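Ticket 1109: Desktop loses its clock and forgets the boot order after every power-off
Queue: Workshop / Hardware
Opened by: Lorna McIver
Picked up by: Brodie Lockyer
Status: Resolved
Priority: Normal

Original report (Lorna)

The catalogue machine in the back office has started waking up in the wrong year. If I restart it, no problem. If I switch it off at the wall on Friday like we're all meant to, it comes up on Monday with a black screen full of white writing, a complaint about the date and a request to press F1. I press F1 and it gets to the desktop, but then the browser won't open any secure page because it thinks every certificate is from the future. The Grirari catalogue program also refuses to log me in.

I've been setting the clock by hand each time. Yesterday it forgot which drive to start from as well, so now I can't get past the black screen without help. Could someone have a look? Everything I do all day lives on that thing.

Brodie, first reply

Thanks Lorna, what a great report! Having the restart and the wall switch separated like that saves me a heap of time. A restart keeps standby power going to the board, and a switch at the wall takes it away, so whatever is meant to remember the time with no mains is the first suspect.

Before I pull it apart, could you (or whoever's nearest) write down any message on the black screen word for word, and leave the machine plugged in and switched on at the wall tonight? I'd like to know if the clock holds.

Lorna

It held! Right to the minute. The message is "CMOS date/time not set". There's a second line about a checksum, but it went by too fast.

Brodie

Beautiful. I'm nearly certain, but I'll back up the catalogue folder first and then open the case. 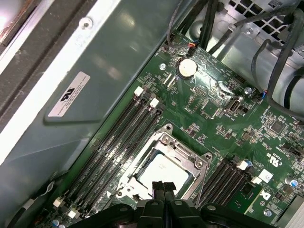

Erkport workshop, 17 May 2020

Backup done and verified. The catalogue folder is bigger than I expected, 766 MB, most of it cover scans. It's sitting on the Dreltance share under Lorna's name if anyone needs it.

Went through the setup screens before touching any hardware. Every option was back at its factory value: drive mode changed, boot order changed, fan warning switched on, date years out. I put the drive mode back to what it had been and the machine went straight to the desktop, so Windows and the disk are both fine. That was a relief, I'd had a nasty feeling about that disk.

Then I did the test I like best for this fault. Set the clock, saved, shut down, pulled the power lead, went and had lunch. Came back, plugged in, and the clock was years out again with the same two lines on the screen. I got the second one on my phone this time: "CMOS checksum error, defaults loaded". So it's the lot going, clock and settings together, and the same little supply keeps both of them.

Dionysis Tzanetos

Jumping in from the other site. Could it be the clear-settings jumper sitting on the wrong pins? We had a Marquez box do this for weeks after somebody vacuumed it. Also worth ruling out the time service, as ours was pushing a bad time zone for a while.

Brodie

Good thinking on both! Jumper checked and it's in the normal position. Time service can't be it, as the date is already wrong in the setup screen before Windows gets a look in. I did stop the service for one boot to be thorough, no change, and it's running again.

Steps from here, for anyone who gets the same fault:

1. Shut down fully from the Start menu. Not sleep, not hibernate.

2. Switch off at the wall, pull the lead, then hold the power button in for a slow count of ten.

3. Lay the tower on its side on a clear bench and take the side panel off. Keep the screws in a cup or a lid, and keep the cup away from your elbow. 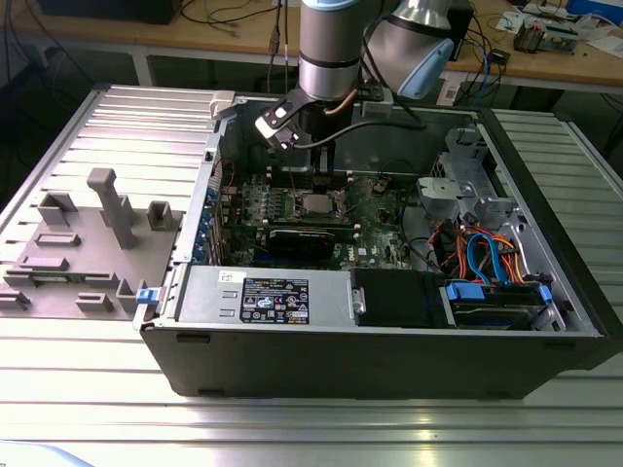
4. Touch bare metal on the chassis before you put your hands near the board, and again any time you've walked away and come back.

5. Find the coin cell. If a long card or a ribbon is lying over it, take a photo of how everything is plugged in before you shift anything.

6. Check the number stamped on the cell you've got and match it. Ours is a CR2032, and it was the same on the last few towers of this model.

7. Ease the retaining clip back with a fingertip or a plastic tool and let the cell lift by itself. No metal screwdrivers, please.

8. Wait five minutes with it out, then put the new one in, plus side up.

9. Panel on, lead in, power up, go into setup and re-enter the values. Save, exit, and set the clock.

Demetrius Boateng

Do you test the old one or just bin it? Asking as I've got a drawer of them and no idea which are any good.

Brodie

I always test, it's half the fun. A fresh cell should show a touch over 3 volts on the meter. Lorna's old one gave me 0.81, so there was no way it was hanging on to anything over a weekend. Drop the dud ones in the battery tub by the door, and put a bit of tape over each one so they can't short against their neighbours.

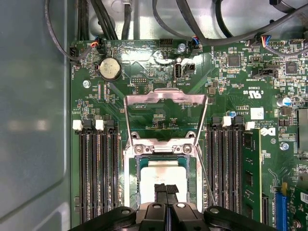 My favourite thing about this fault is how cheap the cure is. A machine that looks ready for the tip, with login errors and boot errors and a wall of certificate warnings, comes back to life for the price of a bread roll. It's a kind board to work on, too: the round silver battery sits flat in a black holder, and the nearest screw isn't in your road. On some of the older small cases you have to take the drive cage out to get at it, and those do test my sunny nature.

Fredy Rengifo

Can we order a strip of these? I'd sooner swap every cell in that row of desks than wait for them to go one at a time.

Brodie

Yes please! I've put a strip on the next order, line 81 on the parts sheet. Keep them in the original packet until you need one.

Retest results

Clock set, power lead out for the whole afternoon. Time correct on return, no message, straight to the desktop. Repeated overnight with the wall switch off. Still correct in the morning, boot order kept, drive mode kept. Fan warning is off again and the fan is spinning normally. Catalogue login works.

Lorna

Just switched it on after a full weekend off and it knew what day it was! I could have kissed it. Catalogue opened first go and all my cover scans are there. Thank you so much, Brodie.

Brodie

You're very welcome! I'll leave the backup on the share until the end of May and then clear it, so shout if anything looks odd before that. Closing this one. Fredy's row of desks will get its own ticket when the cells arrive.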